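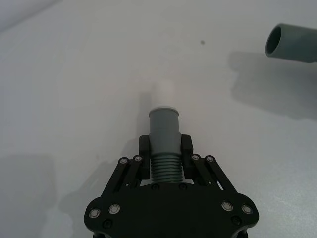

I finally got to the open day at Condori, the small electric vehicle builder out in Oklow, and I'm still buzzing! They only open the doors once a year and I missed the June sign-up last time, so I was in line well before they let us in.

The star of the day was the Tullitz, their narrow three-wheeler with one seat behind the other. I'd seen it in pictures and expected a toy. Up close it's a proper vehicle, with a roof, a real heater and a door that shuts with a nice solid thunk. It leans into corners like a motorcycle, and the tilt is all done with a hydraulic setup under the front seat. Darragh Tully led our group and let us rock the bare chassis back and forth by hand (it takes less of a push than you'd think).

We started in the frame shop, then went along the wiring benches and into final assembly. Number 1762 was on the stand that day, in a dark green I'd happily have on my own driveway. They're hoping for 1000 a year once the second hall is finished. Somebody asked about range and got a straight answer – 3 hours of mixed riding, less in winter.

Then the rides! You get two laps of the yard in the back seat. My knees just fit, and I'm tall. The first lean is a bit of a shock and by the second lap I was grinning like a kid. I'd have gone around all afternoon if they'd let me.

Parking is on the Nekeck side of the road, and the walk over is longer than the map suggests. Wear flat shoes, they won't let you into the frame shop in sandals. Coffee was free, the sandwiches were gone by noon.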